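Craft Fair Booth Walk-Through, Zultimberg Hall, with my comments

I do this the evening before we open, once most people have set up, and again at 7 in the morning when the coffee is on. We had 321 booths on the plan this year and 295 took their spots. I've typed up the list with my scribbles because a few of you asked what on earth I'm looking at when I crawl under your tables.

Aisles and exits

Main aisle clear, wall to wall: OK. The Skendumbridge side was tight until the yarn people pulled their baskets in. Thank you, yarn people!
Side exits open from the inside: OK. I push every one of them myself, all the way, and then I go outside and make sure there isn't a van parked against it. (There was a van. It moved.)
Exit signs lit and visible: One fix needed. A banner was hanging right across the sign by the snack counter. Moved down a foot, fine now.

Power

Cords rated for the load: Mostly OK. I took away two thin brown household cords that were running heaters. You can have them back when you pack up, come see me at the front desk.
Cords taped or covered where people walk: Needs work in the Gimel row. Tape the whole length, please, not just the ends. A loop in the middle is exactly what a stroller wheel finds.
Power strips plugged into other power strips: Found 5. I know the outlets are far apart back there, and I've asked the hall for more drops, but until they come you'll need to share with a neighbor or borrow one of my long cords.
Lamps away from cloth: OK in most places. Clip-on spots get hotter than you'd think, so give them a good hand's length at least, more if you can.

Drapes, backdrops and signs

This is the part I get the most mail about, so bear with me. Any cloth bigger than a tablecloth needs a flame-retardant tag or a certificate you can show me. Home-sewn is fine if it's been treated and you kept the paperwork. I also give everything a gentle tug, because whatever I can pull down with two fingers a toddler can pull down too. Pins along the top edge are all right for light fabric with felt or paper letters on it. Heavy velvet wants proper clamps.

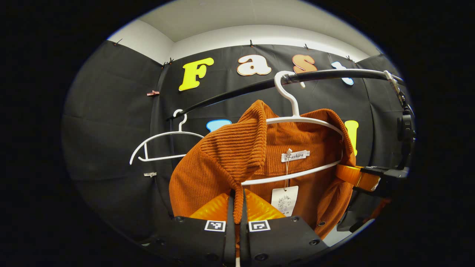

Dhillon wrote back after the last list went around to say that the spray-on treatment washes out, and that anyone who's had their curtains through the laundry over the winter should spray them again and date the label. I hadn't thought to ask about washing at all, so it's on the list now. Bring the bottle if you still have it.

Certificates seen: Most of them. If you were out getting dinner when I came by, there's a pink slip on your table and I'll be back in the morning.
Nothing hung from the sprinkler pipes: OK, hooray. First year ever.
Cloth clear of the floor at the front: A few too long. Fold it under and pin it so people don't step on it.

Tables and racks

Legs locked: I found 7 that weren't. Please check yours, it takes a second.
Clothes racks steady when loaded: OK, but if all the heavy coats are at one end, spread them out.
Stock under tables: Fine as long as it stays behind the cloth and off the heater vents.

Fire extinguishers

Gauges in the green, tags current: OK except the one by the loading door, which is getting swapped before we open. Don't stack boxes in front of it in the meantime.

Second walk starts at 7. If your booth has a pink slip, try to be there, or leave the certificate on the table where I can find it.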